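April, evening, kitchen table and then Skorklow

Irnisero build, entry on the left arm, finger pads and the pants set.

Left arm is back on its plate. The wobble from last time was the base and had nothing to do with the shoulder joint. Two of the four bolts had bottomed out in the plate before they clamped anything. Put washers under all four and the play at the wrist is gone as far as I can feel by hand. I did not put the dial gauge on it. Should do that before we trust any numbers from the left side.

Right arm untouched, apart from moving the emergency stop cable so it no longer crosses the elbow. It now runs down the back of the post and has a zip tie at each hole. Leave the slack at the bottom. If it gets pulled tight the plug works out of the controller box and both arms drop.

### Rail

The rail for the cross slide came from Velside cut to 400 mm. I had drawn it longer, then changed the drawing and forgot I had, so it took a minute to work out that the order was right. It fits between the end blocks with the shims we already have. The carriage runs smoothly except for a tight place near the motor end. Wiped it down, oiled it, still tight. Probably the end block pulling the rail sideways when the last screw goes in. Next time loosen everything, push the carriage to that end and tighten with it sitting there.

Belt is on but not tensioned. Don't home the slide until that's done, it will skip.

### Finger pads

Printed another pair in the soft filament, this time with a shallower grid on the face. The deep grid caught knit fabric well but kept hold of it after the fingers opened, and the cloth came along when the arm backed off. The shallow one lets go. It's worse on anything slippery. Tried it on a jacket lining and it just slid.

Things I changed on the print:

- tip radius larger, so it goes under a hem without digging into the table
- grid depth halved
- screw holes moved inward, the old ones split when tightened
- no supports, printed face up

The face-up print leaves a visible line where the layers start and end. Turned the model so the line lands on the side. The pads bolt up to the Chiba bracket without filing now, which the last pair did not.

Left the old deep pads in the tray marked OLD. Please don't throw them out, I want them for towels.

### Pants at home

Took the hand-held grippers home to get more demonstrations of the pants task on a surface that isn't the gray workshop bench. The folding policy does all right on the bench and falls apart on anything else, and I'd like to know how much of that is the background.

Start pose is the same one we wrote down on the whiteboard: pants on their side across the table, waist to the left, legs to the right and a bit apart. I let the legs fall into a narrow V instead of squaring them up, since the arms will never get them square either. First grasp is supposed to be at the cuffs, then bring the far leg over the near one or the other way around, whichever the person doing it prefers. We need to settle that. Mixed strategies in one set was what hurt us with the shirts.

The wood is glossy and there is a bright strip of daylight at the right that comes back as a streak on the table top. I expect the depth estimate to be bad there. Left the curtains as they were, with their hems lying on the back of the table, and left the checked yellow cloth on the left end. If the policy can't tell the curtain from the pants I'd rather find out now.
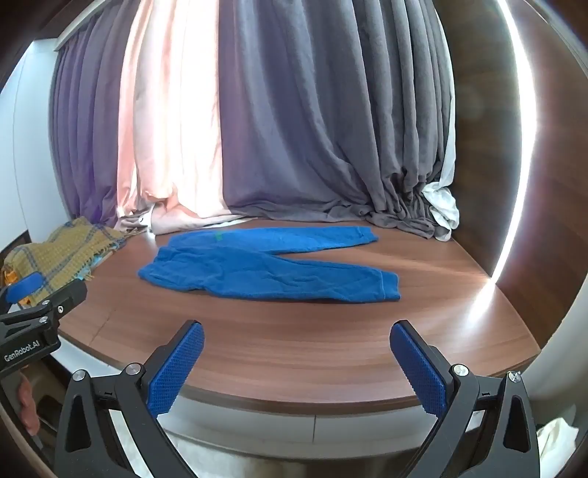

### What I got from it

Total is now 183 takes for pants, bench and home together. I haven't split them by place in the index yet, so anyone training on this before I do will get them mixed. The home ones have the letter H at the end of the folder name.

Ran the cloth mask over a few of the home takes. Results, in no order:

- Near leg and far leg come out as separate pieces in a lot of the frames. The far leg reads as a much lighter blue than the near one and the mask splits between them. The bench lights are flatter and we never saw this there.
- The blue pads on the grippers get included in the mask when they're near the fabric. Same family of color. Either hold them out by position, which we know, or use a different color of pants.
- Curtain hem was taken for clothing more than once. The gray one is the worse of the two.
- Yellow cloth was no trouble.

I tried raising the threshold to lose the curtain and it also ate the waistband. Put it back. A table-edge crop would do more good than any threshold, but the crop tool assumes straight edges and the front of the table looks strongly bowed through this lens. Undistort first, then crop. The script does these in the other order and I never noticed on the bench, where I set the crop loose.

Frame rate on all of these is 30. The older shirt set was recorded slower. Don't join the two without resampling.

### Back at the workshop, 9 pm

Played one take through the right arm with the motors limited and nothing on the table. It follows the path. Wrist turns the long way around at the cuff grasp, same as before, so the angle wrap is still not fixed in the replay code. I thought I had merged that. Check which branch the Skorklow machine is on.

Did not play anything through the left arm. See gauge note at the top.

Controller box fan is loud again. Blew it out, slightly better.

### To do

- [ ] dial gauge on left wrist, write the number here
- [ ] rail: loosen, carriage to motor end, retighten
- [ ] tension belt, then home the slide
- [ ] swap undistort and crop
- [ ] mask out pads by position
- [ ] split index into bench and home
- [ ] decide: far leg over near, or near over far
- [ ] gray or black pants for the next set, anything that isn't blue
- [ ] more soft filament, there's enough left for one more pair of pads

Grippers are charging on the shelf by the drill press. The key for the tool cabinet is on its hook.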